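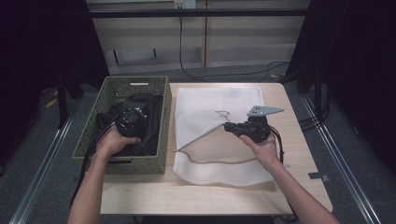
Drying Laundry Indoors: What Makes a Difference in a Small Apartment

Catarina Esteves, Montri Jitpraphai, Kyu-ri Cho
Advisor: Eirlys Gronow
Final version, Jul 8, 2007

Background

Our building does not have dryers. The one in the basement was taken out before any of us moved in, and the tenants hang their wash on racks in the kitchen or the hall. In winter this leads to wet windows and clothes that smell sour by the time they can be put away. We wanted to find out which habits shorten the drying time and which ones people only believe in. The topic came from Kyu-ri, whose bedroom wall had mold behind the wardrobe last year.

We did not set out to test washing machines or detergent. Everything was washed on the same cold cycle with the same powder and the same spin setting.

Method

The tests were run in March in Montri's kitchen, with the heat left as he normally has it. We used an Arola folding rack, the kind with hinged wings. Each item was weighed dry on a kitchen scale, washed, weighed again when it came out of the machine, and then weighed at regular intervals until it was back to its dry weight. Anything not back to its dry weight after 48 hours was written down as "not dry" and taken off the rack.

The intervals were not as regular as we planned. Weighings were missed at night, and for the heavy items we had to estimate from the readings on either side. These are marked with an asterisk in the table at the back.

We tried four things: space between items, a fan, an open window, and turning the items over halfway through.

Spacing

Spacing mattered more than we thought it would. Items hung on every bar, touching, stayed damp in the middle of the rack long after the outside ones were dry. With an empty bar between items, the whole load finished at close to the same time. The problem is that half the load then has nowhere to go. People with one rack will not do this, and Montri said he would not do it either.

Fan and window

A small fan on the floor, pointed up at the rack, shortened the time for every item. Moving it farther back made the effect weaker but more even. We left it on for 45 minutes at a time and then turned it off, mainly on account of the noise.

The open window gave mixed results. On dry, windy days it helped a lot. On rainy days it made the kitchen cold and we could not see any gain in the weights. We only had a few days of each kind, so we would not put much trust in this part.

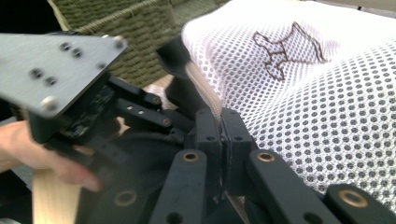 Fabric type

The kind of cloth decided more than anything we did to the rack. Heavy cotton was the slowest by far, and the waistbands and pocket seams of jeans were still damp when the legs were dry. Thin polyester was often dry before the first weighing was due. Mesh is an easy case to understand: in white mesh cloth like the sheet shown here there are holes all through the fabric, so air can pass through it as well as over it, and there is less material to hold water in the first place. Wool was in between, though we had only one sweater and it belonged to Catarina's mother, who asked for it back before we could repeat the run. Towels were as slow as jeans unless they were hung over two bars.

Turning items over

Turning made a small difference for towels and none that we could measure for shirts. For jeans, hanging them inside out from the start worked better than turning them later, as it puts the pockets on the outside.

Talking to neighbors

We also asked people on our staircase how they dry their clothes. Danica Ševčík on the top floor hangs sheets over the open doors and swears by it, and we tried that too. It does work, but the top fold stays wet and the doors cannot be closed. Several people put socks directly on the radiator. We did not test this, and the landlord's rules say not to.

Problems

The scale went to sleep between readings and had to be reset, and it was not very exact for light items such as socks. We left socks out of the final results. We had no humidity meter until the second week, so the early runs have only a note like "raining" or "clear." If we did it over we would borrow the meter first.

Findings

Leave an empty bar where possible, use a fan if there is one, and put the heavy cotton on the outside of the rack. Hang jeans inside out. A longer spin would likely help more than any of these, but we kept the spin the same throughout and cannot say by how much. Mrs. Gronow suggested this as a follow-up for next year's group.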